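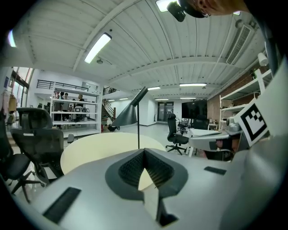

Attachment 1. Gray housing, hand on the handle, square marker at right.

Ticket: Stock list import stops partway, Prindville store
Opened: 28 Jun 2020
Product: Rorier Inventory, desktop version
Status: Closed

2 comments | 0 shares

Reported problem
The Prindville store exports its stock list from the old Broka program and loads it into Rorier. The file has 1,317 rows. The import stops at row 24 with "Invalid value in column" and doesn't say which column. Nothing after that row is loaded. The same steps worked in January with a shorter list.

Log

Asked for the export file and a screenshot of the import settings. Received both. Settings are standard: comma separated, first line is headings, dates month first.

Opened the file in a text editor. Row 24 looks normal. Every field is filled in and the item code is the right length. Deleted the row and tried again on the test account. Import stopped at row 24 again, which was now the next item down. Put the row back.

Compared the two items. Both come from the supplier Figueroa and both have an inch mark in the description. Broka writes the inch mark as a plain double quote and does not escape it. Rorier reads it as the start of quoted text and runs the description into the price column, so the price check fails.

Searched the file for other double quotes. They are all in Figueroa items. The January list had no Figueroa stock in it.

Tried switching the text qualifier to "none" in the import settings. The import got further, then stopped on a description with a comma in it. Switched it back.

Asked the store to export again from Broka using tab separated instead of comma. Set Rorier to tab, text qualifier "none". All 1,317 rows loaded on the test account. Spot checked 25 items against the Broka screen. Codes, prices and quantities match. Inch marks show correctly.

Store repeated the import on the live account after making a backup. Same result, no errors.

Left to do
The reorder levels came in as zero. Broka keeps them in a separate table and they are not part of this export. Opened a new ticket for that. Please don't run the reorder report until it is finished.

Comments

Store: Import is fine now. Can the tab setting be saved? It went back to comma when I closed the window.

Support: Yes. Choose Save as Template before you press Import. The template then shows up in the list on the first screen.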